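Learning to tune pianos in Marsden

March 2, 2025

Océane Hiebert came to piano tuning from a job in a paint store. She had taken lessons as a child, quit at 15, and bought a used upright in her thirties that would not hold its pitch. The tuner who came out to see it let her watch. By the end of the visit she had asked him whether he needed help.

"He said no," she says. "Then he called me two weeks later, when his shoulder was bad, and asked if I could carry his tools."

She now looks after pianos in Marsden and the towns north of it as far as Prumby. Most are uprights in living rooms. A few belong to churches, and there is one concert grand at a school, which she tunes before each recital and again at the start of the fall term.

A piano has more than 200 strings, and most notes in the middle and upper range have three. Tuning starts with the middle section. Hiebert mutes the outer strings with a strip of felt, sets one octave by ear, and works outward from it. She checks the pitch of the A above middle C with a fork and does the rest by listening to the beats between notes.

"People think you need perfect pitch. I don't have it. You are listening for a wobble, and how fast the wobble is. Anyone with normal hearing can learn that, but it took me a long time before I trusted it."

The harder skill, she says, is in the hand. A tuning pin can twist a little without turning in the wood, so a string that sounds right may drift back as soon as someone plays a loud chord. She strikes each key hard several times before moving on. In her first year she had to go back to a lot of houses.

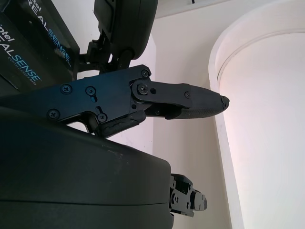 How often should a piano at home be tuned?

Twice a year suits most instruments, Hiebert says, and once a year is the least she would recommend. She likes to go a few weeks after the heat has come on and a few weeks after it has gone off, when the soundboard has settled. A piano that has been left for 20 years usually needs a rough pass to bring it up to pitch and a second visit for the fine work.

She is careful about what she promises with old instruments. Loose pins can sometimes be replaced with a larger size. A cracked pin block is another matter, and on a plain upright the repair can cost more than the piano is worth. She recently looked at one where the owner had been quoted $3000.

"It was her grandmother's, so she wanted to hear me say it was worth it. I told her what it would sound like afterward and left it with her. She is still thinking."

Hiebert still uses her teacher's tuning lever, which has a new tip but the original handle. He has retired and she tunes his piano too - he sits in the kitchen while she works and comes in when she gets to the top octave.

"He always wants the last few notes a bit higher than I do," she says. "It's his piano, so I put them where he wants them."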